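I have been selling off my mother's dinnerware since April, and I'm now down to the last shelf. A few people asked how it went, so I'm writing it up while I still remember the details.

The set came from Buschmann, a department store in the town where she grew up. It was a wedding present and the family kept adding to it. By the time it got to me it was 39 pieces, which sounds like more than it is. Once you take out saucers, lids and the gravy boat with its own attached dish, you could feed six people and one of them would get a chipped bowl. The pattern is called Iltis. It's cream with a thin brown line near the rim. I never liked it much and neither did my brother, and between us we let it sit in boxes for nine years.

My first idea was to sell it as one lot. I put it on Edside, which is the local listing site here, and got two replies. One person wanted only the gravy boat. The other wanted everything, asked me to hold it, and then stopped answering. I took the listing down after three weeks.

After that I called Anneliese Rothe, who used to run a stall at the Betgate market and still buys a little. She told me to forget about the set. People who collect a pattern already have most of it and are trying to replace what they broke. They want two dinner plates or the lid to the sugar bowl. She also said plates are the worst thing to mail and the easiest thing to sell, so I had better learn to pack them.

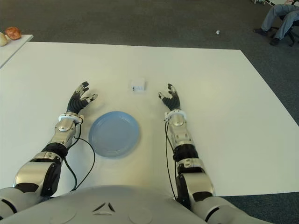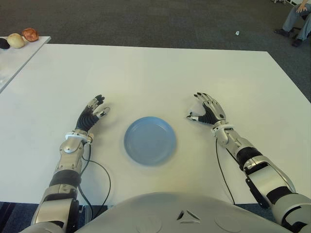
I wasted a good amount of money on packing before I got it right. Bubble wrap alone isn't enough. The first plate I mailed had three layers of it and arrived in four pieces, and I refunded the buyer the same evening. What works for me now is this:

- Wrap each plate in plain paper first, then bubble wrap, taped so it can't slide.
- Stand plates on edge in the box. Flat stacks crack from the bottom.
- Leave 2 inches of crumpled paper on every side, including the top.
- Put that box in a bigger box if it's going any real distance.

Cups are easier. I stuff them with paper and wrap the handle separately. Lids go in their own bundle and never on top of the thing they belong to. I haven't lost anything since the first plate, although one saucer did get to its buyer eleven days late with a dent in the carton.

Prices were all over the place. Dinner plates went for less than I hoped and the sugar bowl lid went for more than the sugar bowl would have. The gravy boat sold within an hour. I had priced it by looking at what other people were asking, and I now think that was a mistake, since asking prices are mostly from things that haven't sold. If the site lets you look at completed sales, look at those.

One thing I'd do differently is the photos. I took mine in the kitchen at night under a yellow bulb, and the cream looked like mustard. Two buyers wrote to ask if the color was right. I redid them by the window at nine in the morning and the questions stopped. I also started writing the number from the underside in the listing. Ours were all stamped 3879, and it turned up buyers who were searching by the number and had never heard the pattern name.

My brother asked if I felt bad about splitting it up. I did at first. Then a woman wrote to say her grandmother had the same soup bowls and she'd been short one since a move – she was going to use it that weekend. I don't think ours had been used for soup since I was in school.

What's left on the shelf is five saucers, the chipped bowl and a platter too big for any box I own. The platter may go to Anneliese if she'll come and get it. I'm keeping the bowl for keys. The saucers I'll list one more time, at a lower price, and if they don't go they can sit under the plants on the back step.

I also found the receipt for the gravy boat in one of the boxes, folded inside the lid of the teapot. Store copy, no year on it. I mailed it to the person who bought the boat.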